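Dewanti had the arm bolted to the bench at Parkgate by November, which was two months later than she had told Amedeo and about what he had expected.

"It can't pick up a fork," he said.

"It's not supposed to pick up a fork. It's supposed to find the eggplant."

He had paid half of the 583 for the motors, so he felt entitled to an opinion on the eggplant. The arm itself did nothing that evening but hum. All the real work, as she called it, was going on in the simulator, on the old monitor by the drill press, where a kitchen neither of them could afford had marble counters and no dirt anywhere.
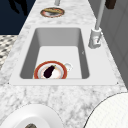
The Marras kitchen, eggplant in the sink.

"Who keeps an eggplant in the sink?" Amedeo asked.

"People wash them."

"On a plate?"

She typed something. He pulled the stool closer and looked at the other plate, farther down the counter, with what he took for bread on it. At his own sink there would have been a pan soaking since breakfast and a sponge he didn't want to touch. He said so.

"That comes later," Dewanti said. "You start clean."

"Assunta started clean. She had a machine that folded towels, remember? It folded one towel. The blue one."

"Assunta gave up."

"She bought more blue towels."

Dewanti laughed at that, but she didn't turn around. She had named the software Marras after a street she used to live on, and she talked to it under her breath when she thought the compressor covered the sound. It was past 9 and the heat in the building had gone off. Amedeo put his coat on and stayed where he was.

"Say it works in there," he said. "What does that tell you about out here?"

"Something."

"How much of something?"

She reached over and switched off the arm, and the humming quit. Then she asked if he still had the key to the supply closet, and whether he'd mind stopping for an eggplant tomorrow, a small one.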